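Plondar Household Water Readings

README for the data files, version 2
Last updated Wednesday, October 8, 2025

This folder holds water meter readings from 216 households in the Jivier district. Readings were taken every 6 hours through the month of August. The files are meant for people studying how homes use water over a day, and for classes that need a small, clean table to work with.

Files

readings.csv has one row per meter per reading. Columns are meter_id, read_time, liters_total and flag.
households.csv has one row per meter. Columns are meter_id, home_type, residents, garden and dishwasher.
notes.txt lists the meters that were replaced during the month and the time of each swap.

Times are local. liters_total is the running total on the dial, so subtract the previous row to get use for the period. When a meter was replaced, the total starts again at zero and the flag column says R. Missing readings are left blank with the flag M. We did not fill them in. 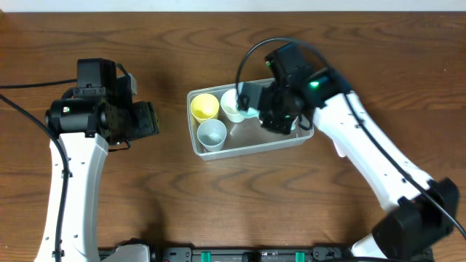

Home details come from a short form sent out with the July bill. The garden and dishwasher columns are yes or no. A blank means the question was skipped. The residents column counts people who sleep at the address most nights, including children.

Known problems

Meters in the Nicholas Street apartments serve the whole building. They are marked "shared" in home_type and should be left out of any per-home average.
Any period with use over 2,000 liters carries the flag H. Most of these are pool fills or leaks, but the cause was not recorded.
Very low overnight use may be rounded down to zero by the older dials.

Privacy

Street addresses were removed and meter numbers were replaced with random ones. Please do not try to match rows to real homes.

Loading

The files are plain UTF-8 with commas and a header row. The Zistden import tool reads them as they are, but set meter_id to text or the leading zeros will be lost.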